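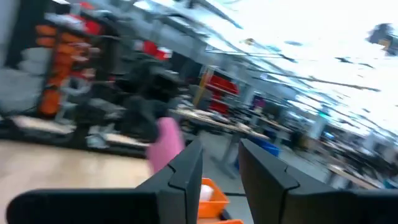
Thu 17 September: wrist fault on the Zumden arm

OK, writing this up while I'm still annoyed. We were running the orange bin pick job on the arm with the Titow wrist, and it threw a following error on joint 6 in the middle of a swing. Then the brake came on late. The wrist kept rolling well past where I'd told it to stop (you can see how smeared the view gets when it really moves!) and I hit the e-stop. Kirsty McIver was at the keyboard, well outside the tape, so no harm to anybody, but I don't like it one bit.

What the log says: error limit is set to 300 counts, and the peak was over 3,000. That's a huge miss. The drive took 8 ms to flag it, fine, but the brake command sat in the queue behind a gripper message. So I think we have two problems, and the second one scares me more.

First guess for the joint itself is the Dabbas coupling. It had a bit of play when I rocked it by hand with the power off. Kirsty thinks it's the payload value, which somebody set for the old Kudberg fingers and never changed back. She could well be right, the file still has the old mass in it.

Went back to slow moves over the table after that, speed cap at 2 percent, one hand on the stop the whole time. 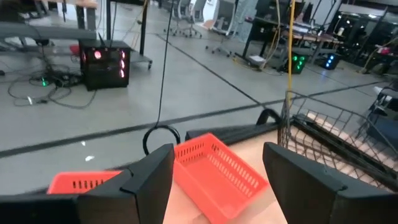

Wrist view over the red-orange baskets, mesh basket at right.

No errors on the slow moves, but that doesn't prove much. Still to do: swap the coupling, fix the payload number, and get the brake command out of that queue. Full speed is locked out until the brake part is done, so please don't clear the lockout without asking me or Kirsty.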